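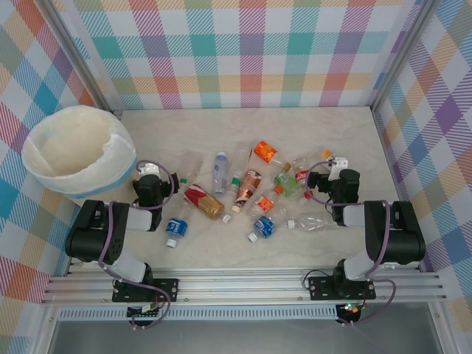

4. Sorting and bagging empty drink bottles

Plastic drink bottles take up more room than anything else in the recycling, and the Petoser under-counter unit holds only one bag of them at a time. Sort them on a flat surface before they go in. Tip the bottles out in a loose group in the middle, and stand the bin at a back corner with its bag already fitted and the rim of the bag folded over the edge, so the whole opening stays clear. A round bin can be turned to any side. If you have the square Loslow bin, keep the hinge to the wall.

4.1 Fitting the bag

1. Take one bag from the roll and open it fully. Bags for the round bin are white and let some light through. Clear bags also fit.
2. Push the base of the bag down to the floor of the bin with your hand flat.
3. Fold the top of the bag outward over the rim, all the way round.
4. Run a finger under the fold and let out any trapped air.

Note: Do not tape the bag to the bin. The glue marks the rim and cannot be cleaned off with the cloth supplied.

4.2 Sorting

1. Empty any liquid into the sink. Rinse milk and juice bottles once with cold water.
2. Set aside bottles that carry a deposit. These must keep their shape and their label or the return machine will refuse them.
3. Put bottles larger than 800 ml to one side. They go in last.
4. Remove pumps and spray heads. Screw caps can stay on unless your hauler asks for them separately.

CAUTION: Never sort bottles that have held bleach, fuel or drain cleaner together with drink bottles. See section 7.

4.3 Filling

1. Unscrew the cap, press the bottle flat from the base upward, and screw the cap back on.
2. Lay the first bottles on their sides.
3. Fill to a hand's width below the rim. A full bag weighs about 1063 g with caps on.
4. Unfold the rim, gather the top and tie it before lifting.

CAUTION: Lift the bag by the knot with one hand under the base. Do not drag it across the floor.

4.4 Cleaning the bin

Wipe the inside after every second bag. For sticky residue use warm water and a little dish soap, then dry with the bin upside down. Replacement bags come in rolls of 200 (Fledmont part no. 3000). The lid for the Ševčík pedal frame does not fit the round bin.

Filed under: Kitchen & Utility > Waste Sorting > Manuals

This site uses cookies to remember your region and language. Accept all | Manage settings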